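What I Learned About Laundry Smells (Final Project Report)
Consumer Habits and Everyday Choices, spring section
February 21, 2024

So this project began with a sweater. My aunt gave it to me over break, and when I pulled it out of the bag it smelled so strongly like her house that I stood in my dorm room for a good minute thinking about her kitchen and the dog and the weird carpet on the stairs. She has used the same detergent my whole life. I use whatever is on sale. I started wondering if my clothes smell like anything to anybody, and whether people pick their detergent by smell at all or if that's just something the commercials want us to believe. My instructor said that was a topic (I wasn't sure it was!) and here we are.

My question, the official version I turned in with the proposal: How do students in my building choose a laundry detergent, and how much does scent have to do with it?

I live in Dunov Hall, which has one laundry room in the basement for the whole building. That made it pretty easy to find people, because everyone ends up down there sooner or later and they're all bored. I wrote a one page survey, left a stack of them on the folding table with a shoebox to drop them in, and also sat down there with my homework on a few evenings and asked people if they'd talk to me. I got 49 surveys back. Four of those were blank except for drawings, so when I say "the surveys" from here on I mean the 45 I could use.

I also did some background reading and a smell test, which was the fun part. I'll get to that.

First, the boring result that surprised me. I asked people to rank price, scent, brand, how well it cleans, and "it's what my family uses." I was sure price would win because we're all broke. It came in second. The winner was "it's what my family uses," and it won by a lot: 22 people put it first. Price got 11, scent got seven, how well it cleans got four, and brand got one. One! A whole industry of commercials and one person in my basement said the brand came first.

But then I talked to people and it got muddier. When somebody says they buy what their family buys, and you ask them why they didn't switch when they moved out, they nearly always start talking about smell. One person told me she tried the cheap stuff for a month and her pillowcase felt wrong. Felt, she said, and then she corrected herself and said smelled. Another one said he didn't think his detergent had a smell until he borrowed his roommate's and couldn't fall asleep. So I think the scent number is too low, and I think that's my fault for how I wrote the question. If your detergent smells like home, that's two of my answers at once and I made people choose. If I did this again I would let them check more than one box and then ask for a sentence about it.

The other thing I'd fix is that I left out skin problems. Three people wrote "allergies" in the margin and drew an arrow to nothing. They buy unscented because they have to, and my survey acted like they didn't exist. Sorry, margin people.
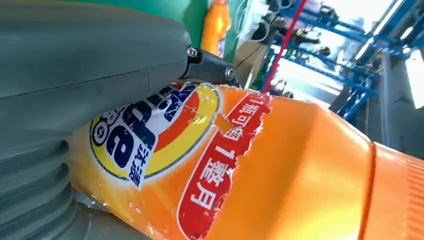

Then there's the question of how much people pour, which I wasn't planning to study at all. It came up because I kept watching people do it. The measuring cap has lines inside it, and I can tell you that hardly anyone in Dunov looks at them. They fill the cap, or they skip the cap and pour straight from the bottle and stop when it feels right. I added it to my interview questions halfway through. Most people told me they use more when the clothes are really dirty, which makes sense, and also more when they want the clothes to smell nicer, which is where scent sneaks back in again. A couple of people said they use extra on sheets for that reason only.

I went home and checked my own cap and I'd been filling it to the very top since freshman year. The top line on mine is for a giant load. I do tiny loads, because I own like nine shirts. So I've been using way too much, and that probably explains the stiff towels.

Okay, the smell test. I wanted to know if people could pick their own detergent out of a group without seeing a label. I bought a pack of plain white washcloths and washed them in separate loads with four different detergents, plus one load with nothing but water. I cut the washcloths up and put the pieces in jars with lids, labeled with letters on the bottom. People smelled all five jars and told me which they liked best, which one was theirs (if they used one of the four), and which one was the plain water one.

Doing this took forever and cost me a lot of quarters. The dryers in Dunov are old Lombardi machines that run hot no matter what you set them to, and my first batch came out smelling like hot lint more than anything. I threw that batch out and hung the second one on a drying rack in my room. My roommate was patient about it. I should also say that I ran a rinse with no soap between each load so the leftover smell from one wouldn't get into the next, but a shared washer is a shared washer and I can't promise it was perfect.

Twenty people did the test. Twelve of them used one of my four detergents at home or in the dorm, and seven of those picked theirs correctly. With five jars, plain guessing should get you two or three right out of 12, so seven is pretty good! It's a small group and I know that. I just think it's neat that more than half of them got it, especially when a bunch of them told me beforehand that they'd never be able to. A few people knew instantly. They'd lift the lid and laugh.

For favorites it was all over the place and I didn't find a pattern I'd trust. The jar that got the most votes was one of the flowery ones, with six. The plain water jar got four votes for favorite, which I did not see coming. Two of those four guessed it was some expensive fancy detergent. I've thought about that a lot.

For the reading part, I used two articles from the library database on smell and memory and a long history of soap that was better than it sounds. The main thing I took from the articles is that smells get tied to places and people early on and those ties hang around, even when you couldn't describe the smell in words. That fits what I heard in the basement. People were really bad at describing their detergent. I got "clean," "blue," "like a mall," "normal," and my favorite, "like Sunday school but outside." Then the same people would recognize it in a jar.

I also looked at prices, because my instructor asked me to include some numbers on cost. The store closest to campus is Jerkden, and I wrote down the shelf price and the number of loads for every liquid detergent they had. The price per load was all over the place, and the biggest bottle wasn't always the best deal, so do the division on your phone before you carry a huge one home. The number of loads printed on a bottle also assumes you're pouring the right amount, and see above about how we pour. If you're using double, your cheap detergent costs the same as one that's twice the price. I showed this to my hallmates and one of them looked kind of ill.

Some problems with my project. Everyone I asked lives in one building, and everyone was already doing laundry, so I missed the people who take it home to their parents (there are a lot of them). I was usually down there in the evening. I also know some of the people who took the survey, and I think a few of them wrote what they thought I'd find funny. And with 45 surveys I can't say anything about students in general, only about the ones in Dunov who felt like filling out a form.

If I had more time I'd like to redo the jars with washcloths from people's own homes, washed by their own families, mailed in a sealed bag. My guess is the number who get it right would go up, since it isn't only detergent that makes a house smell the way it does. I'd also want to ask the people who switched brands how long it took before the new smell was just what their clothes smelled like.

As for me, I bought my aunt's detergent. It was two dollars more than what I usually get. I fill the cap to the first line now, and my towels are softer, and the sweater still smells like her stairs.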